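Ticket: Second two-arm table for the produce line -- quote, parts, floor space
Project: Ambrose
Status: Waiting on supplier
Reading time: 3 min

Request as raised: we want to order a second two-arm table before the July budget closes. Before any money moves, finance wants to know why the first one lost so much running time, and whether the same faults would come with the new one. This log covers both.

Entry 1
Went through the fault sheet. 106 stops logged on the current table since it was commissioned. Most of them are the same thing: the right arm drops off the bus, the control software holds both arms, and someone has to re-home before carrying on. The rest are gripper faults, mainly the fingers not closing to the set width after a long run.

Entry 2
Swapped the right arm's data cable for the spare. Ran all morning with no drop. Put the old cable back after lunch and got a drop inside the first hour. The old cable has a stiff spot close to the connector where it bends every time the arm reaches across. Old cable binned.

Entry 3
Asked Paltdale whether the cable can be bought in a more flexible grade. They say yes, but only as part of a service kit at 1,979 per table. The kit also has finger pads, two connectors and a bracket we don't need. Asked them to price the cable alone. No answer yet.

Entry 4
Drerau sent a quote for the complete second table. It leaves out the frame, the leader controllers and the trays, so it can't be set beside Paltdale's total as it stands. I've asked for it again with those lines filled in. Please don't forward the first version to finance.

Entry 5
Pictures attached for both suppliers, who wanted to see reach, cable routing and what the arms work with.

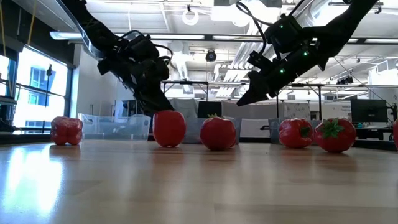
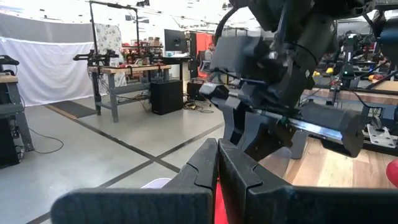
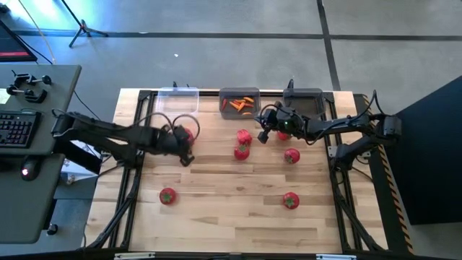
Wanda Tran

Entry 6
Paltdale came back after seeing the pictures. Their question was whether the cable loops on the upper arms could be tied in closer. Tried it. With the loop shortened, the arm pulls on the connector at full reach, and we had a drop on the second attempt. Put it back as it was. They now accept that the length is right and the cable grade is the problem.

Entry 7
Trays. The dark grey ones we use for the pepper slices are fine and cheap, so I'm ordering the same again. The clear box stays too, although I'd like one with a lower rim for the second table. Asked Stostach for a box of 100 small trays, as they won't sell fewer. The extra ones can go on the shelf as spares.

Entry 8
Gripper fingers. We have gone through 3 sets on the current table. Neither supplier includes spare fingers in the base price. I've added two sets per table to the request. If that has to be cut, cut it to one set, but don't cut it to none -- a table with no fingers is a table standing still, and delivery was slow last time.

Entry 9
Floor space. Measured for a second table with the same footprint. It fits if the near tape line moves out and the desk goes on the other side. Power is fine. The network point is on the wrong wall, so we need a longer run and a cable cover across the walkway. Facilities have that as a separate job and it should not come out of this budget.

Entry 10
Reply to finance, copied here so it's all in one place. Will the same fault come with the new table? Yes, if we buy it with the standard cable. No other cause found for the bus drops so far. The gripper faults are wear, and spare fingers are the answer to those. I recommend making the flexible cable a condition of the order, whichever supplier we use.

Entry 11
Drerau's revised quote is due Monday. Paltdale's cable price still outstanding, chased by phone and left a message. Leaving this ticket open until both are in. If anyone on the late shift sees a drop with the new cable fitted, add it below with the time and which arm.

2 comments | 0 shares
Questions about this ticket: contact the Ambrose equipment desk | Back to top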